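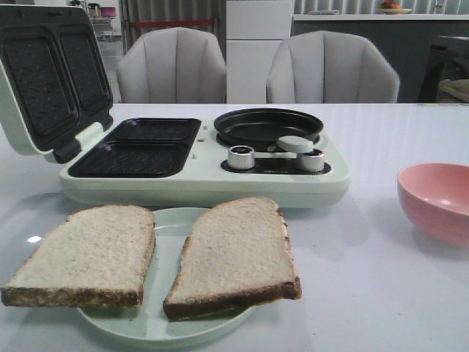
Plisora writes the planning software that other people's arms run on, and in November I spent most of a day at its site in Briltevcombe to see how the household work is coming along. I had gone mainly to hear about the new task planner. The kitchen station is where they try it out, and the current job is breakfast: two slices of white bread on a plate, and a mint-green machine with a sandwich press on the left and a small round frying pan on the right. The planner has to get the bread from the plate into the two square-ish wells under the raised lid.

Salma Zaki, who leads the perception side, took the first hour. Her problem is black nonstick coating. The wells and the plates in the lid are black and textured, the pan is black too, and the depth camera returns patchy data on all of them. Her group stopped trying to repair the depth image last spring. They now fit a stored model of the appliance to the parts that do read well, mainly the pale housing, and work out the position of the wells from that. The fit takes 16 milliseconds on the machine under the bench. I asked what happens with an appliance they have no model for. She said it goes back to a slower method and the success rate drops, and that she would not show me that one until it was better.

Bread is handled separately. A slice that hangs over the rim of a plate, as the left one did on this plate, is easier to pick up than one lying flat inside it, so the grasp ranking prefers an overhanging edge where there is one. The same ranking marks down any grasp that would press into the crumb. Salma had a plot of scores along the crust, and the best ones were all in short runs where the edge stood clear of the plate.

After coffee, Anas Hajji went through the planner itself, called Indov. It keeps a list of conditions for each step and checks them again just before the step starts. "Lid open" is one. "Well clear" is another, and it is checked for each well. If a condition fails, Indov replans from the current state and leaves the finished steps alone. The older version started the whole task again, and Anas showed a log in which it had tried to place the same slice four times.

The planner had 1,595 logged runs behind it when I visited, of which 463 had needed at least one replan. Anas was more interested in the second figure than the first. Most of the replans came from the lid check, where the hinge angle was being read a few degrees too low and the software decided the lid was closing. They have since added a filter, and he expects the number to fall. The control knobs are left out of the task for now. Turning a ridged knob by a set amount needs force feedback that the present controller handles badly, and it is on the list for next year.

I found the replay tool the most useful part of the visit. It is called Ahmadpour, after a street near the old office. You load a log, drag along the timeline and see the camera view, the fitted model and the planner's conditions side by side. Magdy Belhaj wrote it in his first few months there because he was tired of reading text logs. You can change a condition at any point and ask what Indov would have done instead. It loads about 500 runs before it gets slow, and he is rewriting the storage layer to fix that.

Lunch was soup in the canteen. Rosemarie Petersen joined us and talked about licensing, which I did not follow closely, except that the replay tool will be sold on its own and the planner will not.

The last session was with Signe Baldursdóttir on motion control. She limits the speed of the arm near anything with a hinge, and the limit depends on how sure the perception system is of the hinge angle. We spent twenty minutes on the tuning of that curve. Her view is that it is still too cautious, and Salma's is that it should stay as it is until the filter has had a few more weeks.

The site is a short walk from the station and visitors sign in at the side door. Bring a laptop if you want to try the replay tool, as they will give you a set of sample logs to take away.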